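Worum potato task (sim), README

Hey, thanks for grabbing this. Please read the part about the bad episodes before you train on anything, because I didn't and I lost a week in December to it.

The set has 80 simulated two-arm episodes. The left hand picks a potato off a pink plate and the potato is meant to end up in a white box with a hinged lid. I built it in Rasomier and the control stack is Grenik.

So, the fault! In 40 episodes the left hand's grip force got logged as zero while the fingers were closed. The video is fine, the joint angles are fine, only the force channel is wrong (I'd swapped two columns in the export script, sorry). A policy I trained on it squeezed like crazy and kept launching the potato off the table.

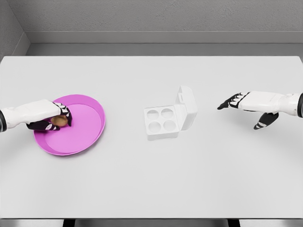 Left hand closed on the potato, right hand open, box still empty.

Bad episodes have force_ok set to 0 in the index file. Filter on that, or drop the force channel completely if you don't need it. I haven't tried rebuilding the values from contact data and I wouldn't trust it if I did.

Episode 68 is a separate problem: the lid clips through the right thumb near the end. Skip it.

Fixed export script went up 3/29/24. If you pulled the data before then, pull it again, the old index has no force_ok column.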